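Can a Robot Fold Your Laundry Yet? Tips for the Rest of Us

Posted by Maricel Rivera in Laundry & Linens

I get asked this more than anything else on the Cevermont tips page, more than grass stains even: when is a machine going to do my folding? I wash for a big household, I have opinions about fitted sheets, and I would hand over the folding tomorrow if I could. So I spent a good part of the summer reading whatever I could find and pestering anyone who would talk to me.

Short answer: partly, slowly, and don't throw out your folding board.

The washing was solved ages ago. Drying too, mostly. What's left is all the stuff between the dryer and the drawer, and that's the part we hate! Floors are easy for a machine by comparison. A floor stays put. A black T-shirt is a different shape every time you drop it, and it doesn't show you where the neck is until you've picked it up and turned it over twice.

Try a little experiment. Put on a pair of oven mitts and fold a pair of leggings. Now you know how a two-fingered gripper feels. You can pinch, you can drag, you can let go. What you can't do is rub the cloth between your fingers to find out if you've got one layer or two (I do that a hundred times a load and never noticed until I tried it in mitts).

That pinch-and-drag style is pretty much what you get with grippers you hold in your hands, one on each side, and working on a bed the way most of us do.
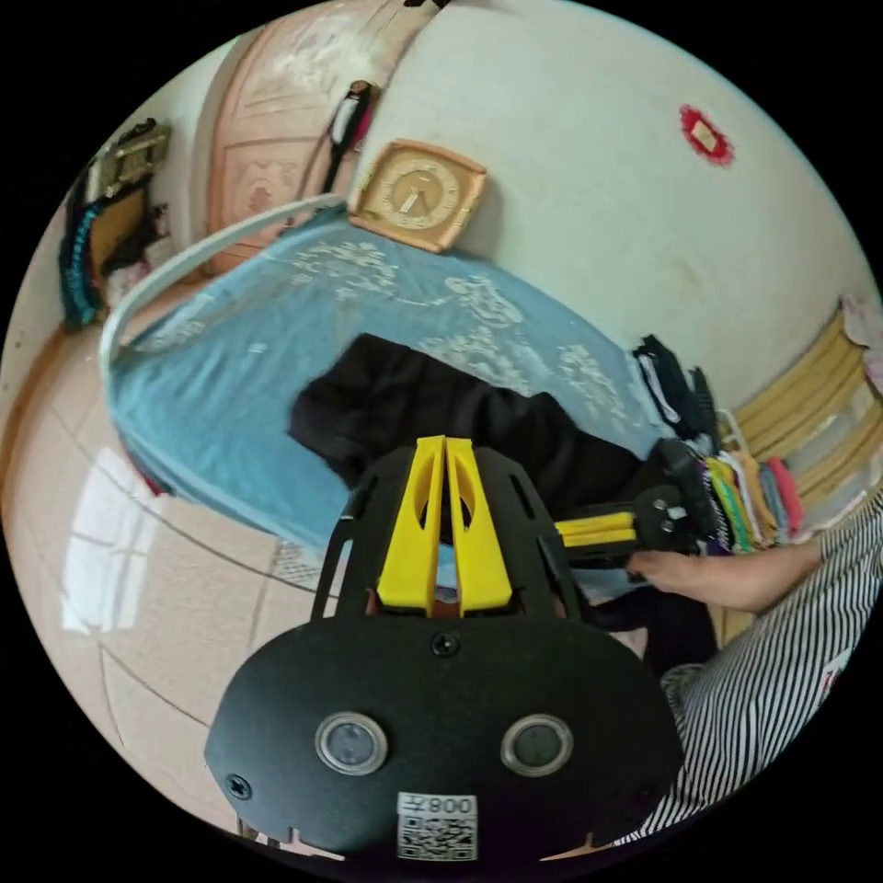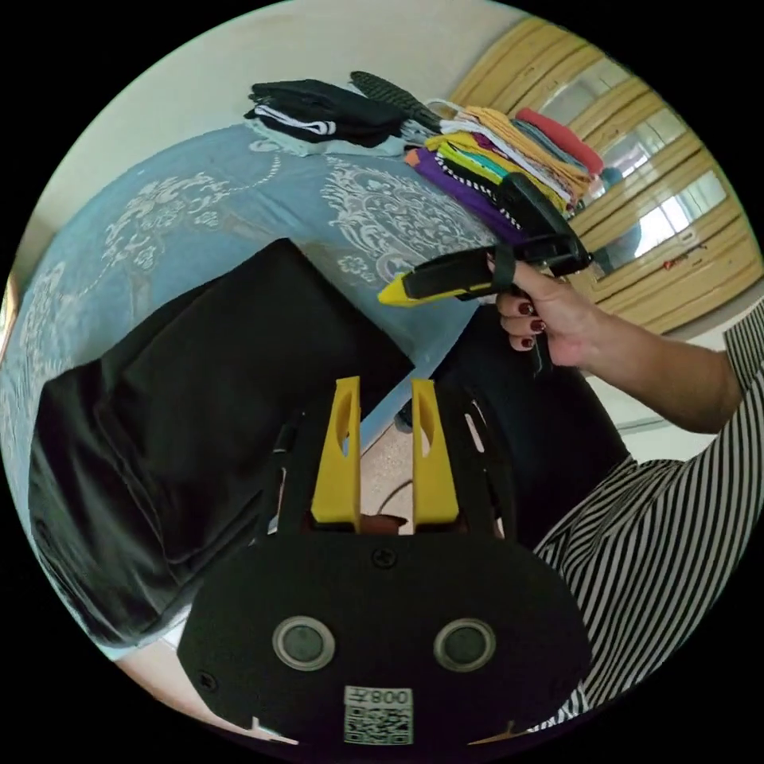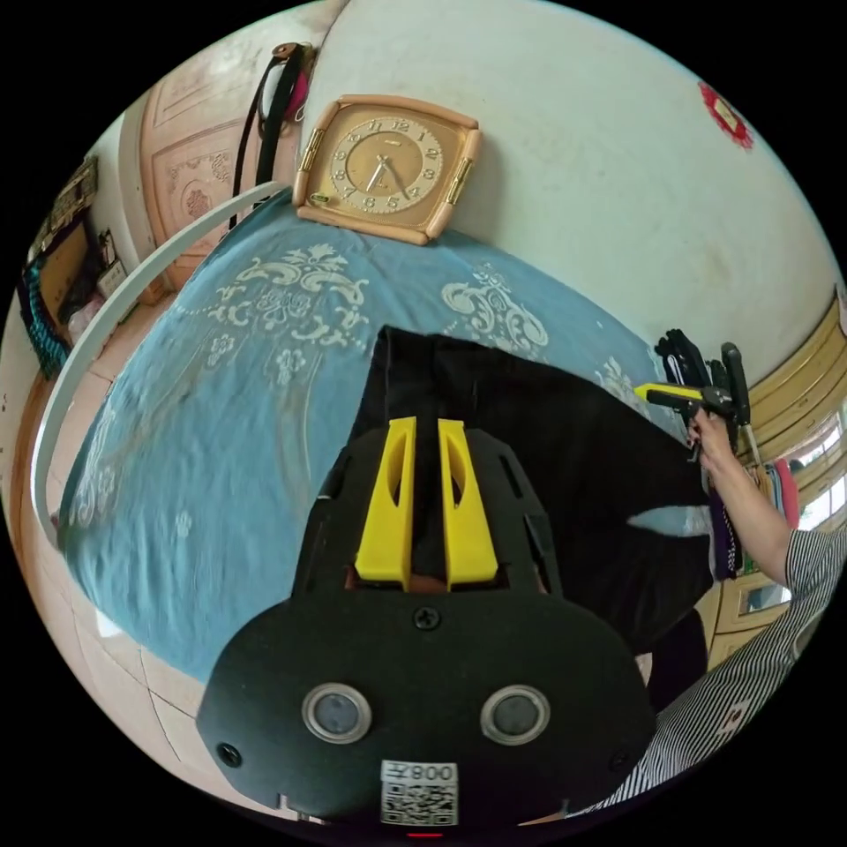 Black laundry on a blue flowered bedspread, with a yellow-fingered gripper for each hand.

Dark on a busy pattern, you'll notice, and that brings me to the useful part of this page. A lot of what makes folding hard for a machine makes it hard for you and me as well, and you can fix some of it today.

Folding tips that help whoever (or whatever) is doing it

Sort before you fold. I know, everybody says it. But do it by shape and forget about whose it is: all the tees, then all the pants, then the odd things. Your hands get into a rhythm and you stop thinking.

Black clothes go in their own pile, near the window. Seams on black cotton disappear under a ceiling bulb. If you fold at night, clip a cheap reading lamp to the headboard and aim it low across the bed so the seams throw a shadow.

Lay a plain sheet over a patterned bedspread. Light colored for darks, dark for whites. My mother did this and I thought she was protecting the bedspread. Maybe she was, but it makes edges so much easier to see.

Pull the cloth flat from two corners at once, away from each other, and only then smooth the middle. Patting a lump from the top just gives you a flatter lump. This is the move I'd teach a machine first, and kids second.

Keep finished stacks at the far end of the bed and low. A tall stack of mixed fabrics leans, and slippery things on the bottom slide out first. Sweaters on the bottom, silky stuff on top or in its own little heap.

Don't let anything hang over the side while you work. The weight drags the rest of it crooked, and you end up folding the same pant leg three times.

Socks: no machine I've read about impresses me with socks. Mesh bag, one per person, and be done.

What about buying something?

A reader wrote to ask about the Pidel, a folding cabinet a shop in Skudthorpe had on the floor for $700. I drove over and had a turn. You clip each shirt on at the front by hand and it comes out folded at the bottom, very neatly, I'll give it that. But clipping a shirt on straight took me nearly as long as folding it, and it won't take towels, baby clothes or anything with a hood. There's a smaller model at $395 that does even less. I came home without either one.

For comparison, my plastic folding board has 4 panels, lives behind the wardrobe, and has outlasted two irons.

A laundromat on Macapagal is supposed to be trying out a folding arm for hotel towels in September. Towels I can believe. They're all the same size, they're rectangles, and there are stacks and stacks of them, so a slow machine that never gets bored could do fine. Shop floors have been like that for years. It's the mixed basket, with one tiny sock stuck inside a pillowcase, where I'd still bet on a tired person with the TV on.

If you've tried any kind of folding machine at home, leave a comment and tell me how it did with jeans. Fitted sheets are next on this page, and yes, I'll do the corner trick step by step this time.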